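Re: [paving-list] Large slabs on an open square, joints and cleaning
14 August 2024

Hello all,

Thank you for the answers to my first message. I reply to the one below, as it touches most of my questions.

> How wide are your joints, and what did you fill them with? On our
> square in Osov we used a hard mortar and regretted it after two
> winters. The slabs move a little in the heat, the mortar does not,
> and then you get cracks along the edge. Also I would like to know
> how you clean. If you use high pressure close to the joint, you
> are washing out your own work.

Our joints are 12 mm wide. They were filled with a sand and stone dust mix when the square was laid, and I am told that no mortar was used except along the kerbs. So we do not have your cracks, but we have the other problem: the filling goes away slowly, and grass comes in its place. It is worst near the hedge bed, where the soil is washed out over the kerb when it rains hard.

About the cleaning, I must admit that you are right. The firm which had the contract before (Vellotik) used high pressure everywhere, and they held the nozzle very near to the stone. I asked the present firm to keep a distance of 30 cm and to work across the joints, never along them. They agreed, but it takes them longer and they have already asked for more money.
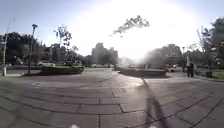

The square has nearly 900 square metres of stone, all of it grey. In the morning and in the late afternoon the sun is low and the surface gives a strong glare. Two residents of the apartment buildings have written to us that it disturbs them when they walk across to the road. I do not want to put any coating on the stone for this reason alone. Has somebody tried a light brushing of the surface, and did it stay, or did it become smooth again with time?

I have also three smaller questions:

1. For refilling, Rizzi offers a ready mix which is swept in dry and then watered. Dollora has a similar one in grey. I would prefer the one which can be taken out again without a saw.

2. How do you remove old marking paint from stone? We tried warm water and a stiff brush, with little success.

3. Do you refill before the winter or after it? I was planning for October, but a colleague tells me that spring is better, when the frost has already done what it wants.

If you send me the width of your joints and the kind of filling, I can put everything in one table and send it to the list.

With kind regards from the maintenance office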